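Packing for nine days of hut-to-hut on the Gisdale Loop, carry-on only. Am I kidding myself?

Forum: Trip Planning > Packing Lists

mossandmiles
Posted 14 February 2026

So I finally booked it!! Flying into Wirkilville in July, bus to Gisdale, then 9 days around the loop. I've wanted to do this walk since I was in college and I am way too excited for something that's five months off. The high point is the Yan saddle at 2,925 meters, so I know it can get cold up there even in summer.

I want to do the whole thing with one carry-on size pack. Right now my clothes pile is two shirts, one fleece, one rain shell, hiking pants, shorts, and a pair of soft pants for evenings in the huts. Do I need a second pair of hiking pants? My sister says yes. I say I can wash the one pair.

larchline
Walked it two summers ago and loved every step. One pair of hiking pants is plenty. The hut at Kultusar has a big stone sink out back and a clothesline that gets wind all afternoon, and my stuff was dry before dinner. Leave the shorts home if you need the room. I wore mine once.

pebblecounter
Going to disagree with larchline on the shorts. The first stretch out of Gisdale climbs more than 1,000 meters with hardly any shade and I would have melted in long pants. Shorts weigh nothing! Leave the second shirt before you leave the shorts.

larchline
Ha, we must have had different weather. It was drizzling when I did that climb. And please don't tell people to hike nine days in one shirt, the rest of us have to sleep in those huts too.

pebblecounter
Fair point about the shirt. I take it back.

tentpegtom
Does anybody know if the huts still take cash only? Last I heard it was 80 a night with dinner and no cards past Kultusar.

larchline
Cash only when I went. Bring small bills, they were always short on change.

mossandmiles
This is so helpful, thank you! Shorts are staying, second hiking pants are out, and I'll stop at a bank in Wirkilville before the bus. The evening pants are staying no matter what anyone says — I get cold the minute I stop moving and I want something soft to put on after washing up. I've been trying to fold everything flat instead of rolling it, and I think flat wins for my pack because it opens like a suitcase. Rolling left me with gaps all along the sides.

pebblecounter
Rolling wins in a top loader though! Try both with the pack fully loaded, food and water too, and walk around the block with it.

mossandmiles
Good idea, I'll do a full load this weekend. Next question is socks, and I have a feeling that one's going to start a fight. I'm thinking three pairs of wool and one thin pair for sleeping. 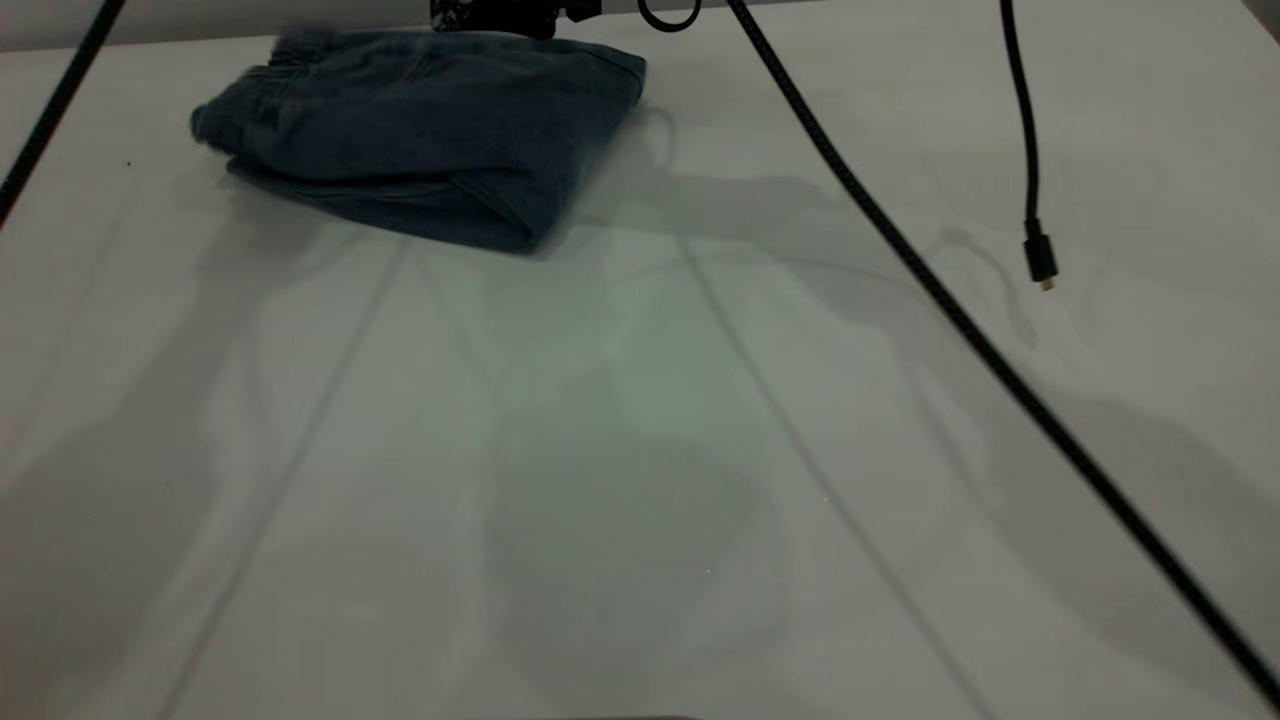
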